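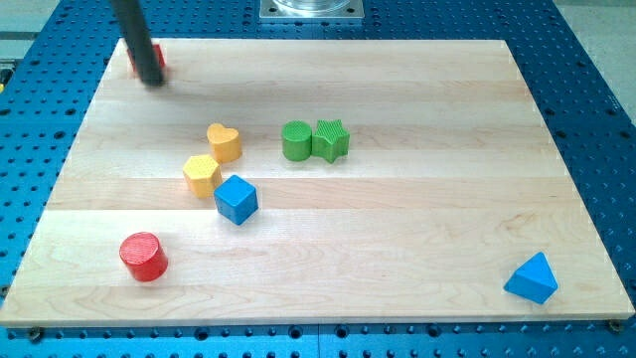 Reset rules for tabletop pushing runs

mberisha
Our draft says the operator re-scatters the blocks by hand after every 60 episodes. Fuad wants it after every episode. Which do you do?

petrica_b
Every episode. If you let the layout carry over, the pieces drift into clumps and your success rate depends on run order.

filipav
Disagree. We carry over on purpose and log the start state. 1,000 episodes with hands in the workspace each time is a safety problem before it's a data problem.

petrica_b
Only if you reach in with the arm live. Ours has to be in protective stop first, and that's written on the sheet.

filipav
Written, sure. At Dancombe we checked 426 resets against the controller log and found 2 with no stop.

mberisha
OK, so a stop interlock either way. What about a piece right at the board edge?

f_tefera
Leave it and count it. Moving it mid-run voids the episode.

filipav
Agree with that one. Put it in the draft.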